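Do you really need a tailor's ham?

Sat 7 September

I have been sewing for long enough to distrust anything that comes with the words "game changer" attached. So when Rima Chidiac told our Saturday group that we should all stop piecing on a flat table and start working over something padded and curved, I nodded and went on doing what I do.

Her argument goes like this. Flat pieces look fine flat. Put them over a shoulder or a cushion and the top layer pulls, the bottom layer bunches, and you're back with the seam ripper. Lay everything over the curve first, mark it there, pin it there, and you've dealt with the problem before you've sewn a stitch. The blog she got this from (it's called Gallardo, and it has a shop attached, of course) sells a padded form for a good deal more than I'd pay for a lump of stuffing.

I had a bag of offcuts anyway, mostly from a bolster that never got finished. A beige with a small woven diamond in it, the end of some gold satin, and black scraps in no useful shape at all. I figured I'd give it one afternoon. 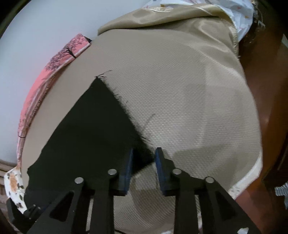 The beige behaved. It has enough body to go around a curve without complaint, and a pen line stays put on it, though I would test your pen on a corner first. I've been told by three different people that their marker washes out of everything, and I own a napkin that says otherwise.

Black was the trouble. It frays if you look at it. Every tutorial says to cut your appliqué shape, turn the edge under and press, as if there will still be an edge by the time you get the iron hot. Delia Barrientos swears by a bottle of fray glue. I find it dries stiff and leaves a shine, and she finds that I use too much of it. We may both be right.

As for satin, I still think people choose it in the store, under store lighting, and regret it at home. It creases, it slides, it shows every pinhole. I like it as a narrow edge and that's as far as I'll go.

So, the curve. I'll admit the layers were easier to judge that way – I could tell where the beige wanted to sit. Whether that's worth buying a special form for is another matter. A rolled towel inside a pillowcase is next on my list, and I'm keeping my wallet shut until I've tried it.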